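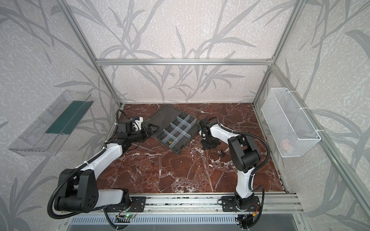 Get the second arm or keep your money, is what one early owner wrote to us, and then three paragraphs on why. A single arm can pick a thing up and put it down. It can't hold a bin still while it does that. Same owner also said the manual was written by somebody in a rush, and having now read the manual, yes.

Home Features Bench Tests Buying Guides Back Issues Subscribe

We use cookies to keep this site running and to see which pages get read. By staying on the page you agree. Accept / Settings

Two Arms on a Bench: A Month With the Wan Kit

Oct 11, 2020

So, the Wan. Small-parts sorting kit from Prellivano, sold through Sokinwood, two arms and two grippers and the wiring, $3000 for the set. One arm by itself is cheaper but the price list kept moving while we were writing so go look it up. Ours showed up at the Cloncombe workshop in two boxes. One box was mostly foam.

The pitch is simple enough. You have screws, inserts, fittings, little hardware. You have a compartment box. You have no desire to spend Friday afternoon putting the one in the other. Teach the arms by moving them through the job, save the run, let them repeat it. No code unless you want code.

Setup first. Sokinwood says 90 minutes from open box to first move. Took us most of a day. Part of that was us (wrong hex key, lunch). Part of it was the rail. Both arms bolt side by side to one aluminum rail along the front edge, and the bolts want to be snug but not tight until the second arm is on, then everything gets tightened together. The manual mentions this on the page after the one where you need it.

Frame is not included. Worth saying in bold if we could do bold. You buy the extrusion yourself or you order the frame pack, and the frame pack was out of stock from May right through to when we placed our order. Plain aluminum extrusion from any supplier works. Cut list is in the back of the manual and the cut list is fine, no complaints about the cut list.

Cable routing. Better than expected. Black corrugated conduit runs up each arm and stays out of the way in normal moves. Push the elbow way out and it starts to tug a little. Down at the bases it's a different story — thin red and black wires looping around, a small circuit board sitting out in the open with its green LED. Works fine. Looks like a school project. For three grand a plastic cover would of been nice.

Now the arms. Quiet at low speed. At full speed there's a whine that gets old by the second hour, and we ran at half speed most of the month for that reason and for nerves. Repeatability is good enough for a compartment box with small cells. Not good enough for putting a pin in a hole, don't buy it for that. Prellivano doesn't claim it either, to be fair, though the box art sort of hints.

Teaching is the best part. Unlock the joints, take hold of the arm by the forearm, walk it through. Feels natural after a few tries. The wrist is fiddly, it wants to roll when you only want it to tilt, and every one of us on the bench cursed at it at some point. You can fix up single points afterward in the software. The software is plain gray and slow to load and never crashed once. Take that over pretty.

Two arms sharing one small space is where you earn your coffee. They will hit each other if you let them. There's a keep-out setting, off by default, no idea why, turn it on. With it on, one arm waits while the other clears the middle. Slows things down some. A lidded box helps show what the pair is for: one arm can keep the lid back or nudge the box square while the other one drops parts. On our runs the nudging arm was the more useful one, which we did not see coming.
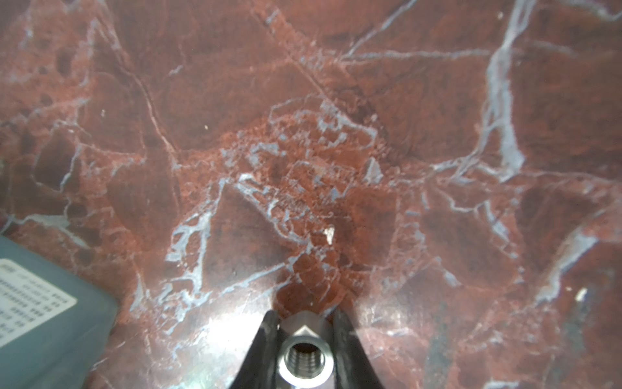

Grip is the thing readers always ask about first, so. Two black fingers, tapering, stiff, and they meet nicely. Flat parts are easy. Round parts are where cheap grippers give up, and we leaned hard on those — threaded metal fittings with a fat rounded body, slick, nothing flat to grab except where the faceted end starts. A silver one like that sits down between the fingers more than it gets pinched by them, and the angle you come in at matters a lot. Come in low, close slow. The wrist camera is decent up close, good enough to make out the threads inside the bore, but a glossy surface hurts it. Polished red marble throws a glare across the lower part of the view that turns the red to pinkish white. Anything pale and small down in that patch, good luck. Use a matte mat. Or move your lamp.

Fingers scuff, by the way. Spare pair is in the kit, in a bag, taped to the underside of the foam. We nearly tossed it.

What does it do to your day? Depends on the day. Our test batch was 200 mixed pieces, brass and steel, tipped out and sorted into cells. The arms did it slower than a person who's paying attention. Quite a bit slower. But the person was over at the drill press doing paid work. Drops happened, mostly on the rounder stuff, and a dropped part just lies there until you come back and get it. The Wan doesn't look for it. There's a re-scan option in the menu marked beta, tried it, it re-scanned, then went for the wrong cell. Turned it off.

Support. Two emails to Sokinwood, both answered next day, one of them useful. The other told us to restart the controller. We had restarted teh controller. Prellivano runs a user forum too and the good answers are all in there, under odd titles, search for the part and not the problem.

Returns are 30 days from delivery, you pay shipping, keep the foam.

Gripes, quick. No emergency stop in the box, it's an extra, and it should not be an extra. Power cable too short. The feet that come with the controller don't stick. Bin brackets cost money, and we wound up hanging a wire basket off the side rail with cable ties, holds fine, costs nothing.

Who's it for. Small shop, repeat jobs, same parts every week. Somebody who likes fiddling a bit. A classroom maybe, with the stop button bought and wired before anything moves. Not for a shop that has different parts every morning, you'll spend longer teaching than sorting. And if all you've got is one drawer of screws, buy a divided box and put the radio on.

We're keeping ours set up through the winter. The next firmware is meant to bring a proper fix for the wrist roll and a keep-out zone you can draw by hand. Will run the same batch of parts again when it lands and report back.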